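Chapter 2
Knobs, Sliders and Pegs

Eulalia Salinas and Angus Partington

A control is the part of a machine or appliance that a hand touches. The dial on a stove is a control, and so is the switch by the bedroom door. People use dozens of them before breakfast and remember very few. This chapter looks at three common kinds and at the movement each one asks for.

A rotary knob is turned. Its size matters, and so does its stem, which gives the fingers something to grip. A slider is pushed along a straight track, and its position shows the setting. A toggle has only two positions, so it suits anything that is either on or off.

Where controls sit on a panel matters as much as their shape. Two toggles placed close together are quick to reach but easy to confuse. In February we asked 34 students at Waltport to set a lamp timer made by Bollen without reading the manual. Of these, 18 moved the wrong toggle first. When the toggles were moved farther apart, most of the errors went away.

Designers often try out a layout on a flat board before building the finished product. Parts can be shifted and the spacing changed in a few minutes. Section 2.1 covers turning, Section 2.2 covers sliding, and Section 2.3 deals with labels and outlines. The exercises begin on page 158. You will need a ruler and a sheet of stiff white card.

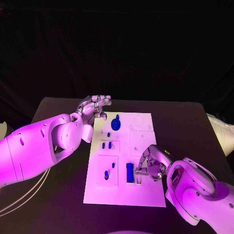 Figure 2.1 A white task board with a blue rotary knob, a slider block and toggle pegs.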